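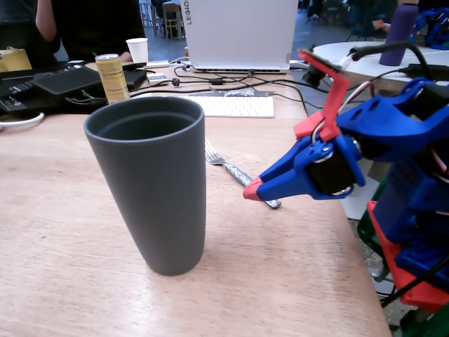
Chilis überwintern auf der Fensterbank -- Kurztipps

So, schnell mal aufgeschrieben, weil schon wieder drei Leute gefragt haben. Stand 6. Dezember 2018, Pflanzen sind seit Wochen drin und leben noch.

Vor dem Reinholen: zurückschneiden. Und zwar richtig, nicht nur die Spitzen. Hauptstamm und zwei, drei kräftige Äste lassen, Rest weg. Sieht brutal aus, macht nichts. Letzte Früchte vorher ab, auch die grünen, die werden in der Papiertüte oft noch rot.

Blattläuse: Blattunterseiten anschauen!! Alles abduschen, Topf dabei in eine Tüte und oben zubinden, sonst schwimmt die halbe Erde in der Wanne. Nach einer Woche nochmal. Wer das auslässt hat an Weihnachten Läuse am Basilikum.

Standort: hell und kühl. Treppenhaus, Schlafzimmer, so was. Nicht über die Heizung. Meine Azar steht im Flur, die Tastari in der Küche und die ist deutlich beleidigter.

Giessen: wenig. Finger rein, erst wenn's unten trocken ist. Die meisten gehen im Winter am Wasser ein. Untersetzer nach dem Giessen ausleeren. Dünger gar keiner bis zum Frühjahr.

Lampe: muss nicht, bei kühlem Standort kann man sich die sparen. Wenn doch, dann ca. 50 cm Abstand und Zeitschaltuhr. Ich hab so eine Klemmlampe von Orkbridge, reicht.

Erde lockern: oben wird sie gern hart und das Wasser läuft am Rand durch. Alte Gabel nehmen, flach einstechen, bisschen hebeln, fertig. Nicht tief, die feinen Wurzlen sitzen knapp drunter. Dünne Griffe umwickeln, liegt besser in der Hand.
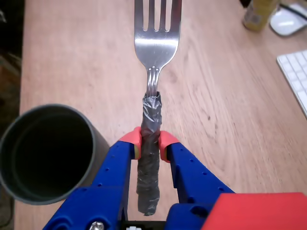

Gabel, Griff dick mit Klebeband umwickelt.

Trauermücken: Schicht Sand oben drauf, Gelbtafel daneben. Von Imad Tarawneh kam noch der Tipp, nur noch von unten zu wässern. Probier ich grad, bisher ok.

Blätter fallen ab -- normal. Solange der Stamm beim Ankratzen grün ist, stehen lassen. Braun und trocken bis unten: Kompost.

Umtopfen erst wenn sich neue Triebe zeigen. Raus im Mai, nach den Eisheiligen, und die ersten Tage in den Schatten sonst verbrennen die Bläter.

Paprika geht übrigens genauso. Auberginen hab ich nie geschafft.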